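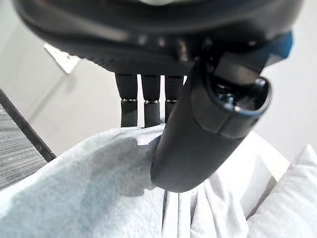
A black fingertip resting on fabric.

ok. thread on the Wuisan line, the little steamship company that ran between Trastport and Erko before the war. been reading all month, need to put it somewhere

1/ the usual story is it went under when the copra price fell. every textbook. one sentence, then on to rubber

2/ except copra was never the main cargo?? Irfan Siregar went through the freight books and it's mostly rice, lamp oil, roofing iron. and people. lots of deck passengers

3/ two ships for most of it. the Asteda was the good one. the other leaked and changed name twice, which makes the ledgers a nightmare

4/ what hurt them was the mail contract. they lost it in July 1931, to a bigger outfit with friends in the colonial post office. 14 years of steady money, gone in one letter

5/ I've read the letter. it's four lines long. no reason given — just thanks and a date

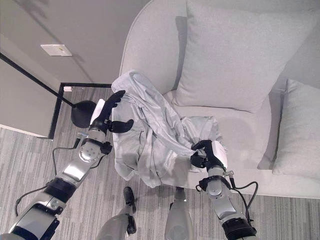

6/ so then they borrow. 2,256 guilders first, then more, all from the same merchant family in Erko, who also happened to be their biggest shipper. you can see where this goes

7/ by 1934 the lender is setting the timetable. the Asteda waits in port 10 days for one man's rice. passengers complain, passengers leave

8/ Wahyudi Pattinasarany thinks the family wanted the ships all along. I'm not sure. they sold the Asteda for scrap pretty quick, which is a strange thing to do with a ship you schemed for

9/ there's a petition from Erko asking for the boat back. over 250 signatures, lots of them thumbprints. it got filed and I can't find any sign of an answer

10/ anyway copra. price does fall, yes, but the compnay was already finished by then. the dates just don't line up

11/ someone asked for sources. freight books are in the Trastport town archive, ask for the shipping boxes, the catalog is wrong about the years. Siregar's article is October 2019 and has a decent appendix

12/ forgot to say, the leaky ship outlived everybody. still hauling timber after the war under a third name. will do a seperate thread on that one when I've got the crew lists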